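Unwood PC Teardown Notes — README

Hi! Unwood is my notes on taking apart old office desktops, plus the parts list that grew out of them. I started it in May because I kept opening the same kind of tower and forgetting which screw went where. Nesrin Oral talked me into putting it online, and Maxence Baudry fixed my spelling (most of it).

Last updated: 2023-07-26

What's in here

The parts list has 2,484 rows, one per part, pulled from 524 machines. Each row has the machine number, the kind of part, where it sat in the case, how it was held in, and a free-text note from whoever did the pulling. The notes are all over the place. Thanasis Triantafyllou writes whole paragraphs about fan screws and I write things like "ugh, clip again."

There are 2 files:

parts.csv — the big one
cases.csv — one row per machine, with case style, side panel type and anything odd we noticed

The machine number joins them up. If you open parts.csv in a spreadsheet, import that column as text or you'll lose the leading zeros. I did this to myself twice.

How we name things

"Tray" means the metal sheet the motherboard screws to. "Cage" means any metal box that holds drives, full or empty. "Bracket" is only for the strip at the back where expansion cards screw or clip in. Left and right are always as you look into the open case with it lying on its side and the power supply nearest you, so please don't send me rows written from the front of a standing tower! Cledwyn Humphreys did his first batch that way and we had to flip every one of them.

Stuff that's wrong or missing

Cable colors are only filled in for the newer rows. 17 machines have no case row at all because I lost a notebook page, and I'm still a bit sore about it. Memory size is whatever the sticker said; we didn't test any of it.

Order of work 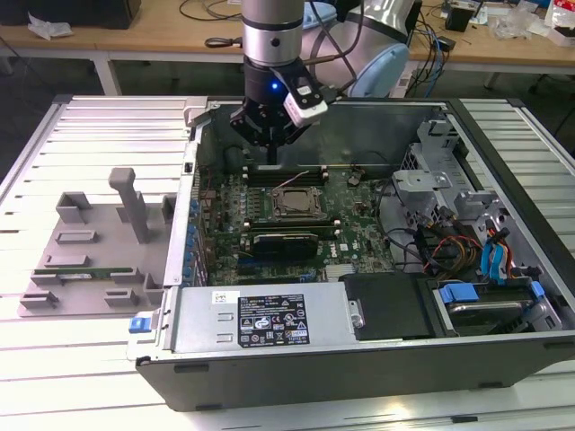

My usual order is side panel, loose cables, cards, memory, drives, then the power supply, and the processor comes last. I like getting the cards out early so I can reach the slots without scraping my knuckles. Before you pull anything, look for colored plastic, which on a lot of office towers marks the bits you're meant to push or slide. The Dell tower in the photo has a whole column of blue clips along the left side for the expansion slots, and another blue tab at the left end of the power supply. I log those as "clip" and "tab" in the held-in column, with the color in the note. Memory goes in as two rows if there are two banks, one above the processor socket and one below, even when every stick is the same.

Sending me rows

Yes please! Copy the header line from parts.csv, fill in what you know and leave the rest blank. Yasmine Farouk checks new rows with me and she'd much prefer a blank to a guess. If you're using a machine number of your own, stick your initials in front so it doesn't bump into ours.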